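Durkeck Family Center – Room and Building Safety Checklist
Site: Tindby building, ground floor
Inspection type: twice-yearly walk-through
Next inspection: June

Ratings: OK / Fix / Urgent

1. Exits and fire safety
1.1 Exit doors open fully from inside without a key. OK
1.2 Exit signs lit. Fix
Comment: Sign over the rear hall door is dim. Replace the lamp and test on battery.
1.3 Extinguishers mounted, tagged and in date. OK
1.4 Corridor clear to full width. Fix
Comment: Two strollers and a folded bench in the hall at time of visit. Same finding as last time. Strollers go in the covered porch.
1.5 Evacuation plan posted in each room. OK
Comment: The plan in the quiet room still shows the old storage closet as an office.

2. Tables and play surfaces
2.1 Tables stable, no sharp corners. OK
2.2 Table coverings lie flat and do not hang where a child can pull them. OK
2.3 Packages and tins from home checked for loose lids and cracked plastic. Fix
Comment: No check sheet was available. Keep one by the sign-in desk.
2.4 Play food kept apart from real snacks. OK
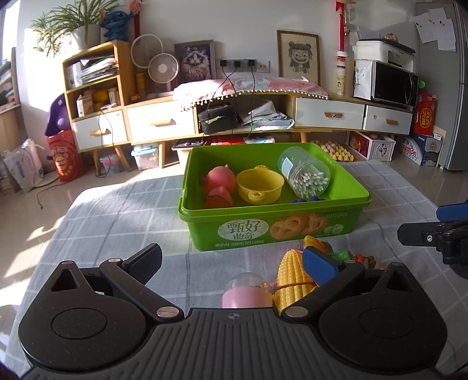

3. Kitchen and hot water
3.1 Hot water at child sinks within the posted limit. OK
3.2 Cleaning products locked away. Urgent
Comment: Cupboard under the sink was closed but the catch is broken. Contents moved to the high shelf before the inspector left. Catch to be replaced, then signed off.
3.3 Refrigerator log filled in daily. Fix
Comment: Several blank lines – all on mornings when the kitchen opened late.
3.4 Allergy list current and posted inside the kitchen door, out of public view. OK

4. Electrical and heating
4.1 Outlet covers fitted. OK
4.2 No extension cords in permanent use. Fix
Comment: Cord behind the Zerkix air cleaner runs under the rug. Move the unit to the window wall, where there is a free outlet.
4.3 Heater guards secure. OK

5. Toys and storage
5.1 Bins free of cracks and split rims. OK
5.2 Small parts kept out of the under-three area. OK
5.3 Soft rubber toys squeezed and checked for tears. OK
5.4 Bins labeled with a cleaning day. Fix
Comment: Labels missing on the lower shelf.
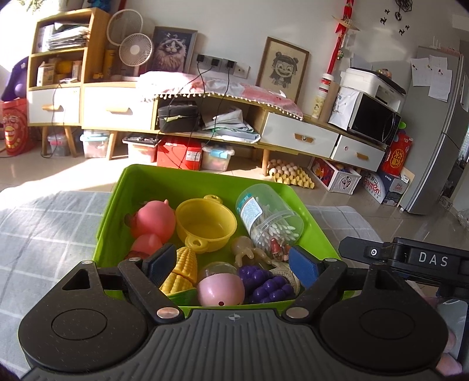 Item 5: green plastic bin with pink rubber pig and yellow toy cooking pot.

6. Outdoor area
6.1 Gate latches on its own. Fix
Comment: Catches on the post in damp weather. Oyelaran has quoted $584 for a new post and hinge set.
6.2 Surfacing under climber deep enough. OK
6.3 Fence free of gaps and loose wire. OK

Return this form to the Durkeck office once all Fix items are closed. The Urgent item must be closed before the room is used again.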